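How to Request a Copy of Your Immunization Record

April
By Chelsea Cropper
2 min read

Schools, employers and some travel clinics ask for proof of shots, and the Inskip county health office handles 3,700 record requests a year. 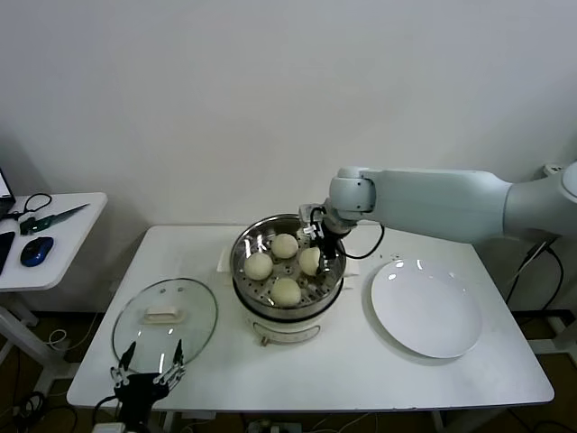
One parent in Brammont wrote to us that she had called the front desk twice before learning the form has to be signed by hand, and asked that we put that step first. We have.

1. Print and sign the form

Use Form 117, the Release of Immunization Information. You can print it at home or pick one up at the Brammont or Plolodard office. A typed name does not count as a signature. For a child under 18, a parent or legal guardian signs.

2. Copy your ID

A driver's license, state ID or passport will do. Copy both sides of a license. If your last name has changed, write the old one in box 4, or the search may come back empty.

3. Send it in

Mail the form and the ID copy to the Inskip office, or leave them in the drop box at Plolodard, which is emptied at 4 p.m. Please don't email them - the inbox is not secure.

4. Wait for the record

Most records go out within two weeks. Older ones take longer, as anything before the county moved to the Diko system is still on paper. There are more than 32 file drawers of those, sorted by birth year and then by last name.

If no record is found

Try the doctor's office or the last school attended. Schools often keep a copy of the shot card after a student leaves. If neither has one, ask your doctor about a blood test, which can show immunity to measles, mumps, rubella and chickenpox. Repeating a vaccine is also an option for most people.

There is no charge for the first copy. Extra copies are $2 each, by check or money order only.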